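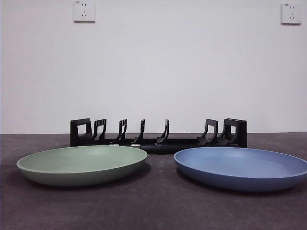

Figure 4. Wall outlets above a dark gray surface.

4. Placing and Powering the Holtine Dehumidifier

Before you start, let the unit stand upright for 2 hours if it was carried on its side. The power cord is 132 cm long. Do not use an extension cord.

1. Choose a level spot close to a wall outlet. Leave 20 cm of clear space on the side with the air grille.
2. Slide the water tank out from the front and remove the foam block and the tape from the float.
3. Push the tank back in until it clicks. The unit will not start if the tank is loose.
4. Plug the cord directly into the outlet. The standby light turns amber.
5. Press POWER. The fan starts first and the compressor follows after a short delay – this is normal. 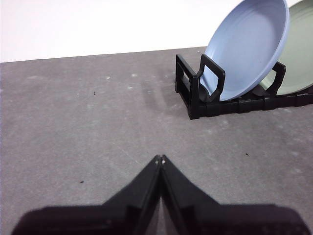

6. Press HUMIDITY until the display shows the level you want. For most rooms, 50 is a good starting point. In a basement, run the unit on CONTINUOUS for the first day.
7. Close doors and windows in the room.

CAUTION: Maximum load is 1000 W. Do not share the outlet with a heater or other high-power appliance.

CAUTION: Never pull the plug to stop the unit. Press POWER and wait for the fan to stop.

Note: The filter light comes on after 1000 hours of use. Wash the filter in lukewarm water, let it dry fully, then hold RESET until the light goes out. Replacement filters are sold under the Prata name and fit all Holtine models.

If the standby light stays off, try another outlet and check that the tank is seated. If it still stays off, contact Zirkholm Service in Gristport. Have the serial number ready – it is on the label behind the tank.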